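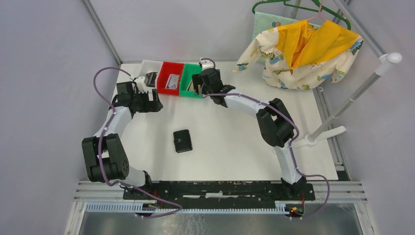
Home | Notebook | Cells | Log in

Monday, two-arm cell

Re-clipped the purple cable on the left arm – Khang wants the loop at the top kept wide. Right arm still has a loop hanging below the rail, to be tied up before July. Rail bolts checked, all 4 tight. Cycle counter at 2,076. Grippers wiped and re-zeroed. Bins stay at the far edge, red next to green.

2 shares | 2 comments

Oksana Zhuravel: Which clips did you use?

Yurii Stelmakh: I can do the right side at 15:00.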